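Teleop group, September catch-up – my notes

I typed these up from my own scribbles, so shout if I got you wrong. Nomvula Venter ran the meeting and we started at 9.

1. Where the sweeping demos stand

We have 598 recorded runs of the brush-and-dustpan task and the target is 600, so we're two short and I'm not going to pretend I wasn't hoping somebody would just call it done! Nomvula said no. She wants the last two done with the scraps spread wider, and I said I'd take them.

We talked for a good while about which hand should lead. My habit is to get the dustpan flat on the paper first, then bring the brush in toward its mouth. The Husance folks move both arms together, which looks smoother but is a lot harder on whoever is driving. We agreed either is fine as long as one person sticks to one way for a whole batch.

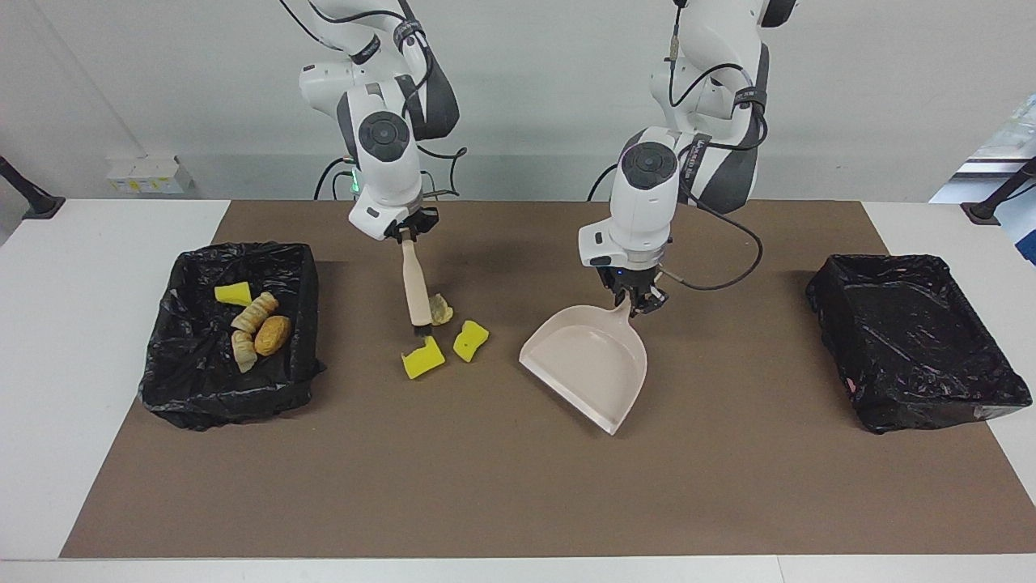

2. What counts as a good run

This got lively. I asked if a run should be tossed when the driver stops to think, and Nomvula would rather keep short pauses and drop the long ones (she'll write down what "long" means). Sweeping a sponge piece twice is okay. Lifting the pan with the lip tilted down is not – please redo those.

3. Next task

Molefe wants 200 runs of wiping. We'd try hand-guiding the arms for the first few, then go back to remote control. I'm a fan, my wrists less so.

To do
Me: last two sweeping runs, then tell Revora we're ready to train.
Nomvula: pause rule, wiping task sheet.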